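Painemal sets aside money for a second robot bench as wire sorting work grows

26 Mar 2026

Anyone who has ever opened the bottom drawer in a workshop and found every offcut of wire from the past few years knotted together will feel some sympathy for the people at Painemal, the small electronics repair and refurbishing business that has spent the summer teaching a pair of robot arms to deal with exactly that. The company has now put the money for a second bench into its budget for the coming year, and it is being unusually open about how it came to the decision and what it still has to work out before an order goes in.

Tadeo Orellana, who looks after equipment planning at Painemal, said the first bench was bought on the understanding that it would have to earn its place beside the older gear. It has two arms on a shared rail, a compartment tray between them and a basket of mixed goods at the back, and the whole thing sits inside its own walls so that the lighting and the floor stay the same from one day to the next.

"We went in thinking the arms would be the big ticket and everything else would be loose change," Mr. Orellana said, with a good-natured sigh. "Well, you add up the fingers and the cables and the spare trays, and the time it takes somebody to sit there and look after it all, and you start to see why my spreadsheet has so many tabs."
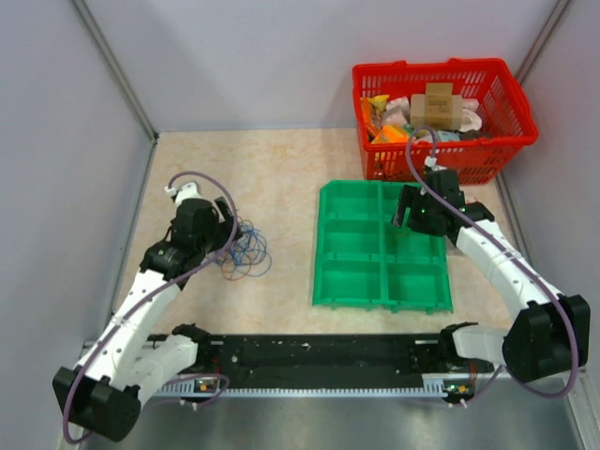 What the money is for

The plan covers 2 new arms, a rail to carry them, a set of spare gripper fingers and a support agreement with Kometti, the supplier that fitted out the first bench. Painemal also wants 23 more compartment trays, which sounds like a lot until you hear that the sorting crew would like to fill one, carry it off and slide another in without anybody standing around waiting.

A fair bit of the discussion over the past few weeks has been about fingers. Wire is a fussy thing to pick up, and the people who work with the bench every day have asked for a shape with a narrower tip for the finer strands, while keeping the broader ones they already have for boxes and packets. Kometti has offered to supply both under one price, and Mr. Orellana said he was inclined to take them up on it, though he would like the wear parts listed on a separate line so he can see what they cost him through the year.

He is also holding back part of the budget for floor surfaces. The marble-patterned one is glossy and throws back a lot of light, and he would like to try a duller finish alongside it before he settles on what goes into the new bench. It's not a costly item, he said, but it is the kind of thing that gets forgotten until the day the bench arrives and everyone is standing about looking at a bare base.

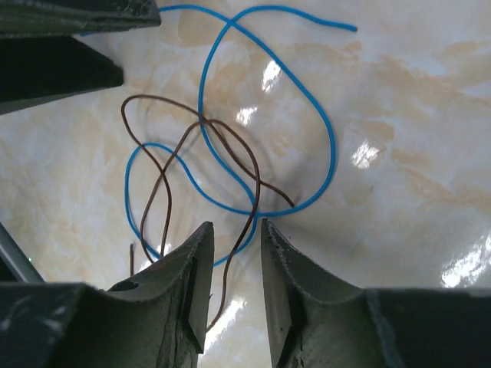

Sorting by colour, and by patience

The wire work came about through a job Painemal took on called Clitis, in which mixed lots of used and leftover wire are separated so the good lengths can go back on the shelf. The crew prepares tangles of differing difficulty for the arms, from a single strand looped over itself up to bundles in several colours, and keeps notes on how long each takes and how often a person has to reach in and help.

Those notes have turned out to be the backbone of the budget request. The company's rule for any new equipment is that it must be tried on at least 100 jobs before money is committed to more of it, and Mr. Orellana said he was glad of the rule, even on the afternoons when it felt like a very long list.
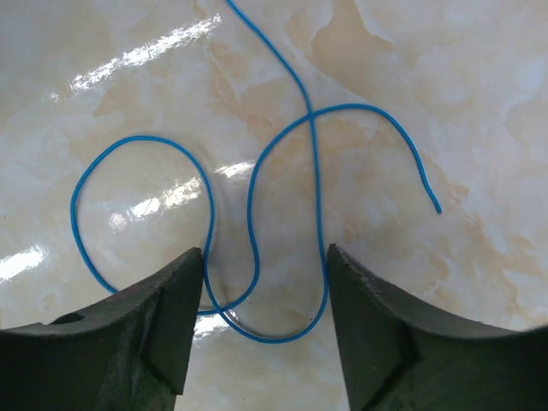
One blue cable, crossed over itself, between the gripper fingers.

He was careful not to promise too much. A single cable is a fair test of how the arms approach a crossing, he said, but the lots that come through the door are rarely so tidy, and the budget has to be built around the messy ones. For that reason the plan allows 30 days of setting up and practice on the new bench before it is counted on for any regular work, and the wages for that stretch are in the figures from the start. Other small firms have told him they left that part out and regretted it, and he would sooner ask for it up front than come back later with his hat in his hand.
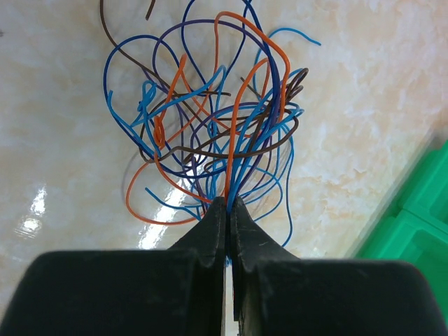 There is the software to think about as well. Painemal uses a scheduling package called Sudo to keep track of which bench is doing what, and the present licence covers only the one station. Adding another means moving up to the next plan, and Mr. Orellana is still talking with the vendor about whether the change can be timed to match delivery, so the company isn't paying for a seat that has no bench under it.

The order is expected to be placed in June, once the final quote from Kometti has been checked against the budget. Staff who would like a turn on the new bench during the practice period can put their names down with Mr. Orellana, who says he has left plenty of room on the sheet and would be especially pleased to hear from anyone with steady hands and a liking for untangling things.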